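Basketball stuff, home edition. Balls, shoes, the hoop out front. Mostly things I got wrong the first time.

**Pumping a ball**

- Wet the needle. Every time. A drop of dish soap is fine, spit is fine. Dry needles tear the valve and then you own a slow leaker.
- Straight in, no wiggling.
- Drop test: bottom of the ball at head height, let go, should come back to about your waist. Close enough for the driveway.
- Cold garage = soft ball. Bring it in for 30 minutes before you decide it needs air.

**Cleaning leather (indoor balls)**

Damp rag, lukewarm water, tiny bit of mild soap. Wipe, dont soak. Dry with a towel, then leave it out on a shelf — never on the radiator. I cooked a Starex that way, panels lifted along two seams. Rubber balls you can just scrub with a brush in the sink.

**Slow leak**

Spread soapy water over the valve and watch for bubbles. If its the valve, a drop of glycerin on the needle, in and out a few times, usually buys you the season. If the bubbles come from a seam, forget it, that's a yard ball now.
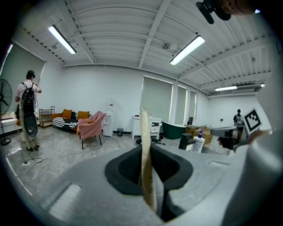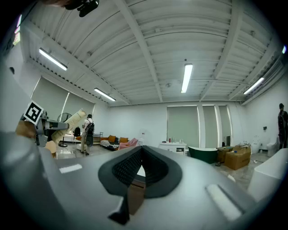

Halima Mushi: the glycerin trick worked on my old Magesa but only after I let all the air out first. Pumped it back up the next morning and it held. Also please tell people to store them a little soft over the summer, mine went egg shaped by July.

Yes, good, adding that. Let a bit out if its sitting for months. And not under anything heavy.

**Shoes**

- Laces out, insoles out, newspaper in. Change the paper once, before bed.
- Dusty court, no grip: damp towel by the door, step on it going in. Works better than licking your palm and wiping the sole.
- Old toothbrush for the grooves.
- Not the dryer. Glue lets go.

**Net and rim**

Nylon nets rot in the sun. Take it down for winter if you can be bothered. To hang a new one, start at the back hook and go around, all the loops the same way, or it twists. Stiff new net — put a ball in it overnight and it'll open up.

Check the rim bolts when you do the net. Quarter turn with a 10 mm wrench on mine, yours may be diffrent. Rust spots: wire brush, wipe, dab of outdoor paint.

Portable base: sand, not water, if it freezes where you live.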